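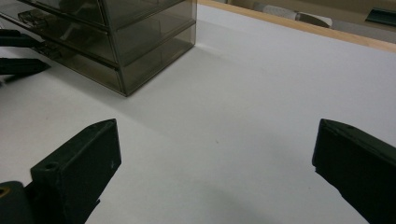 A translucent plastic drawer unit on a white tabletop.

Lukance revises weight and carton rules for household moves

January 5, 2021

Household mover Lukance has changed the way it calculates charges for small and mid-size moves between Skeser and Craddock. The new tariff applies to all bookings confirmed after the end of December. Bookings confirmed before that keep their original terms, including those with a later loading day.

Under the old tariff, customers paid by truck space, measured in linear feet at loading. The company now bills by net weight, with a minimum charge set at 700 pounds. Shipments under the minimum are accepted but billed as if they weighed 700 pounds. Weight is taken at the Craddock depot scale, first with the truck empty and then with it loaded, and both tickets are attached to the bill of lading. Customers may ask for a second weighing before delivery at no charge.

Carton limits have also changed. Standard cartons may weigh no more than 40 pounds when packed by the customer. Heavier cartons will be repacked by the crew and billed at the hourly packing rate. Small plastic drawer units may travel with their contents in place if the drawers are taped shut and the unit is within the same limit. Wooden dressers and filing cabinets must be emptied.

The tariff lists 11 categories of items that need separate handling, among them pianos, gun safes, aquariums, and glass tabletops thicker than half an inch. These are weighed with the rest of the shipment and also carry a flat handling fee. Propane tanks, paint, and car batteries are still refused.

Lukance said it tested weight-based billing on 956 moves before adopting it. Most one-bedroom shipments in the test cost less than under the space method, while shipments with many books or tools cost more. The company did not publish average figures.

Office moves are not covered by the change. They continue to be quoted after a site visit, with elevator time and after-hours access listed as separate lines.

Storage in transit is provided at the Draltent warehouse, as before. The free period is unchanged, but partial withdrawals now require two working days' notice – previously one – and are charged per visit. Goods held at Draltent are not reweighed on release unless items have been added or removed.

The full tariff is available at the Skeser and Craddock offices and is sent with each written estimate.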